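Fusholm Bench Cell: Equipment Plan Gallery
Updated 2021-03-10
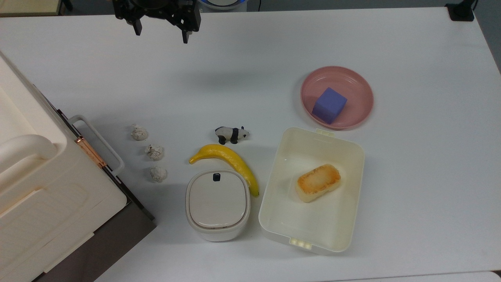
Station 2, overhead view. Two-finger gripper over the table, with the open storage box, lidded container, pink plate and toy food items in the work area.

The gallery supports the equipment request for the Fusholm tabletop handling cell. It covers one station and the items that have to be bought, replaced or budgeted for before the second station is approved. The full request is filed under the Esden site plan. The notes follow the line items in that plan and use the same headings.

Gripper
Two-finger, parallel, black. The current unit stays in service. The request covers one spare finger set per station and one complete spare gripper shared between both stations. Finitz quotes the complete unit at 1,404 before shipping. Finger sets are quoted separately and can be ordered without a new purchase approval if the total stays under 500.

Wider fingers were considered and dropped from this round. They handle flat items better but need more clearance between neighboring objects, and the table layout would have to be redone.

Work surface
White tabletop, kept from the first build. Replacement is not budgeted. White items on a white surface give low contrast, so the plan includes one matte gray mat per station for comparison runs. Mats are consumables and should be charged to the operating line, not to capital.

Containers
One open rectangular box with latch tabs and one small lidded container. Boxes should be bought in a single batch. Two batches from the same supplier can differ by a few millimeters at the rim, and the place positions are taught to the rim. Order lids with the boxes even if the lids are not used. A box bought without a lid has been priced higher than the set on two of the last three quotes.

Object set
The set mixes shapes on purpose: a curved yellow banana, a panda figurine, a purple foam cube, a flat toasted item in the box, and small crumpled white pieces. Foam and crumpled items wear fastest under repeated gripping and should be stocked at three per position. Hard plastic items can be stocked at one spare each. Budget for the complete object set is 246 per station per year.

Record each replacement by item, date and supplier. A substitute that looks the same but weighs more will change the grip force setting and should be logged as a new item.

Large items
The cream-colored toy appliance at the left of the table takes up more surface than any other object in the set. Plan for one per station. It is moved by hand during changeover and does not need to be within the gripper's payload. Storage for it has to be included in the shelf request, which was left out of the September draft.

Lighting
Even, diffuse light with soft shadows. No new fixtures are requested. If the second station goes against the window wall, add one blind and one diffuser panel to the estimate.

Controller and cabling
Verhoeven supplies the controller cabinet under the existing agreement. Lead time is nine weeks from order. Cable sets are cut to length and cannot be returned, so the station position must be signed off first. Allow one spare cable set for the cell.

Order sequence
1. Station position and floor marking
2. Controller cabinet and cable sets
3. Spare gripper and finger sets
4. Mats, boxes and lids
5. Object set and spares
6. Shelving

Items 4 and 5 can be ordered together. Item 6 waits for the revised shelf drawing.

Prices exclude tax. Quotes are valid for 60 days from the date on the quote.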